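October
By Omid Rezaei
13 shares | 9 comments

Sorting small household items: what we tried at Doolan

Our project looked at how people sort mixed household items when they have no list to follow. The items came from a donation box at the Doolan building. Most of them were small packets, bottles, bits of clothing and things that had lost their labels.

We wrote down three groups before starting: cloth, packaging and containers. Everyone in the group agreed on cloth. Packaging was harder. A foil package with something in it could go with food or with packaging, and we changed our minds twice. In the end we sorted by the outside material only, and wrote that rule on the first page of the log.

Each sorting round lasted 90 seconds. The Dinitz class did the same task in the spring with a written list, so we used their sheet to record our results and added a column for "not sure."

The metal bin we sorted from is divided lengthwise, and we kept everything in the wider part. The floor is scratched and reflects the light, which made shiny packages harder to pick out.
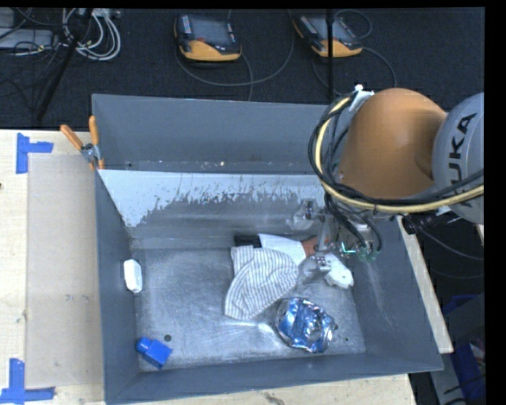

Soft items slowed us down the most. A striped cloth can cover smaller things – a card or a packet – and those were the ones we missed in the early rounds. After that we lifted the cloth first and did the bottles last. The "not sure" column got shorter, but we also knew the items better by then, so we can't say how much the new order helped.

Next term we want to repeat this with items from Flestville that none of us has seen.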